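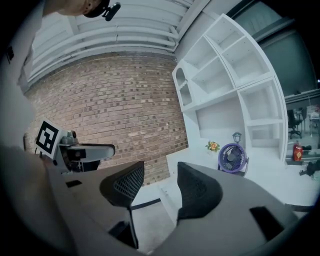

The white shelving unit in the Hillcombe common room, with the purple fan on the lower shelf.

Common Room Shelving: Arrangements for the Fall

The Residents' Office wishes to inform all households at Hillcombe that the white shelving unit in the ground floor common room is now available for general use. The unit stands near the brick wall and replaces the metal racks removed during the summer. It was purchased from Selach at a cost of $714, which was paid from the furnishings budget approved last year.

Residents will notice that the compartments are not uniform. The cubbies differ in shape and size, and one of them is a small arched niche that will not accept a book of ordinary height. The office asks that this niche be kept for small ornaments. The wider bays lower down are suited to board games, folded blankets and the binders of the gardening group. Items weighing more than a full binder box should be stored in the hall closet.

The desk fan, the flower ornament and the small lantern-shaped lamp belong to the room and are to remain there. They may be moved from one shelf to another as needed, but should not be taken to private apartments. The fan is to be switched off at the end of each booking. Residents who find it too noisy during meetings may ask at the front desk for the ceiling vents to be adjusted.

Drawers have been the subject of several inquiries. They will be assigned by household on written request, for a period of one year, beginning in October. Requests should state the apartment number and the intended contents. Food, candles and medicines may not be kept in the drawers. The office will supply printed labels, and handwritten labels should not be attached to the white surfaces, as the adhesive used on the old racks proved difficult to remove. 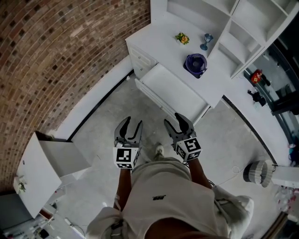 Birutė Raudsepp has written to ask that one drawer be left unassigned, so that scissors, tape and spare pencils may be found by anyone who has booked the room. She adds that in her experience a shared drawer stays in order only if it is emptied completely twice a year, and she would prefer that this be done before the winter bookings open.

The office has accepted the first suggestion and will announce which drawer is reserved. The second will be discussed at the next general meeting.

Articles left over from the old racks, including two boxes of jigsaw puzzles and a set of glass vases, are being held in Room 221. They may be claimed on weekday mornings upon presentation of a key card. Unclaimed articles will be offered to the Altell thrift store at the end of October.

Residents' Office, Hillcombe
Wednesday, August 28, 2019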